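Search this site Search

4.2 Retirement accounts and the timing of valuation

Dividing a retirement account sounds simple until you ask what day it should be valued on, and this is where our file review became really exciting to work on! The three county registries we read (Veker, Bruterard and Leung) follow three different customs. Veker values the account at the date of separation, Bruterard at the date of filing, and Leung leaves the choice to the judge. We read 100 closed files in all, each with at least one workplace pension, and coded them using the Endance scheme set out in Section 3.

The gap between the earliest and latest possible dates was often wide. In more than 20 files it ran past a full year, long enough for new contributions and market swings to change the amount on the table. Tsang (Shih-chieh Tsang, who did the first round of coding) noticed that lawyers in Leung argued over dates far more openly than lawyers elsewhere, and the written orders there are a pleasure to read, with the reasoning laid out step by step. 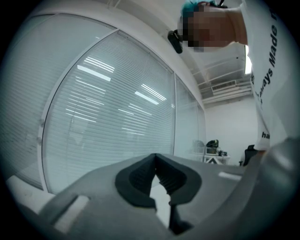 Figure 3. Office interior with glass partition and blinds.

Does a later valuation date always help the spouse who owns the account? The effect depends on which way the balance moved and on whether the court treats contributions made after separation as separate property.

We had expected the second point to be settled early in most cases. Many orders instead left it to the plan administrator, who then sent the draft back with questions, and the parties had to return to court. One Bruterard file opened in September went back this way twice over a single missing sentence about investment gains. Section 4.3 looks at the wording of those drafts.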